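Freezing strawberries, a short thread for anyone near Pristlow with a patch that came in all at once. 1/7
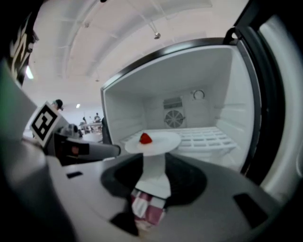
2/7 Most of what I grow goes back to a bed my family put in near Kunanlow in 1911. The plants have been replaced many times but the row is in the same spot. Berries from it are small and soft and don't keep more than a day or two on the counter. So I freeze them whole. You need a flat surface first, and a plain white plate does fine for a small batch. If your freezer has a wire shelf with open squares, don't set fruit straight on it. Stems poke through and juice ends up on whatever is underneath.

3/7 Rinse, drain, pull the caps. Let them dry on a towel before they go in. Water left on the skin turns to frost and they clump.

4/7 Leave space between berries. Freeze overnight, then bag them. I pack 230 grams to a bag, enough for one pan of muffins. Write the month on it. I still have one from last April and it needs to get used.

5/7 No sugar if you're baking with them. For shortcake I slice them and use a little, but they come out soft either way.

6/7 Got asked about varieties. The Skolmont plants gave me 33 bags last season, the Montoya ones a lot less. Same soil, same water. Montoya tastes better fresh. If you only have room for one and you mostly freeze, go with Skolmont. The nursery in Pristlow had both last time I was in.

7/7 Don't thaw them before they go in batter. Stir them in frozen at the end and give the pan a few more minutes in the oven. For jam, frozen is fine too, just start the pot on low until they let go of some juice.

Posted 29 January 2023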